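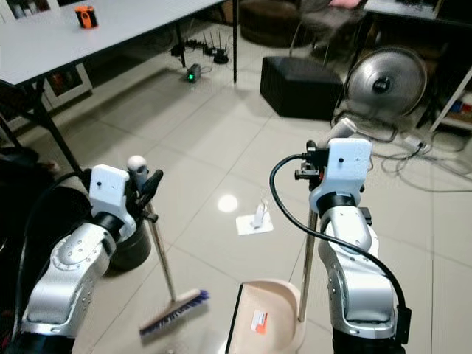 Wednesday, June 1, 2022

Dye bench, morning and most of the afternoon. Writing this with blue-gray fingernails again, so yes, the gloves with the split cuff are still in the drawer and yes, I grabbed them again. Threw them out this time!

Main business today was the woad vat, the one I've been calling Kunari after the seed packet. It went flat in April and I'd more or less given up on it, but I kept the bucket with the lid on and fed it a spoonful of bran now and then. Warmed it up first thing in the water bath. The surface looked dull and brownish at first, no coppery skin, smell pretty weak (sort of wet cardboard). pH strip came out lower than I like, so I added lime in pinches, stirring slowly and trying not to whip any air in. Then madder powder and more bran, lid on, towel over, walk away.

Walking away is the hard part. I lifted the lid far too often last time and I'm fairly sure that's what killed it.

While it sat I scoured the new wool. This is the Serora yarn, the 3-ply, and it's greasier than the last lot. First bath came out the color of weak tea and there was still a film on top of the second. I ended up doing 3 baths with the neutral soap and then a long rinse, letting the water come down slowly between each so nothing felted. Note for whoever does the next batch: tie the skeins looser than you think. Two of mine had pale rings under the ties even after plain scouring, and that's only going to get worse in color. Figure-eight ties, cotton string, room for a finger.

Mordant: alum at 12 percent of dry weight, no cream of tartar. I know we went back and forth on the tartar. My feeling is that it brightens cochineal and does nothing much for weld, and weld is what these are for, so I left it out. If the yellows come out muddy you can all say so on the next page.

Back to the vat after lunch. Better! There was a proper bronze skin at one edge and the liquid under it had gone that odd yellow-green. The smell had turned too, more barnyard, and I mean that as a compliment. I did a test strip of the old sheet cotton: 5 minutes under, squeeze at the surface, out into the air. Came up green, went teal, then settled on a soft mid blue over the next little while. Rinsed a corner and hardly anything bled off. I was honestly ready to tip that bucket down the drain last week, so this made my day.

Then three skeins of the Serora, wetted out well, one at a time:

Skein A, one dip. Pale, a bit like faded work shirts. Slightly uneven near the tie (see above about ties).
Skein B, 3 dips with airing between. Lovely, the best of the lot. Dries lighter than it looks, so don't judge it wet.
Skein C, 5 dips. Darker than B but less than I'd hoped, and the last dip added next to nothing. I think the vat was tired by then and I should have stopped.

So it wants a rest. Fed it more bran, a pinch of lime, lid back on. I'm not touching it tomorrow. Somebody please hide the stirring stick.

Weld pot was less of a success. I used the dried tops from Didenko, 33 grams, chopped small, and kept it below a simmer the whole time, or thought I did. The hot plate runs higher than the dial says and it was bubbling when I came back from the sink. The color that came off was more mustard than lemon. A bit of chalk pulled it toward yellow and the sample is perfectly usable, it just isn't the yellow I wanted for overdyeing. I'd like to run the same weight again with the probe thermometer in the pot the whole time, and with rainwater in place of tap.

Bits and pieces:

The Prumel scale is drifting again. It reads fine with the small weight and then creeps up if you leave something sitting on it. Tare it every single time until we get a new battery in there and see whether that helps.

Soda ash is nearly out. Lime is fine. We have a silly amount of alum.

Labels: pencil on the Tyvek tags survived everything. The "permanent" marker did not survive the lime.

Skeins are on the line by the window, out of direct sun. Leave them till they're bone dry, then they get one more wash with a splash of vinegar in the rinse. Swatch of each goes on the facing page once I find the stapler.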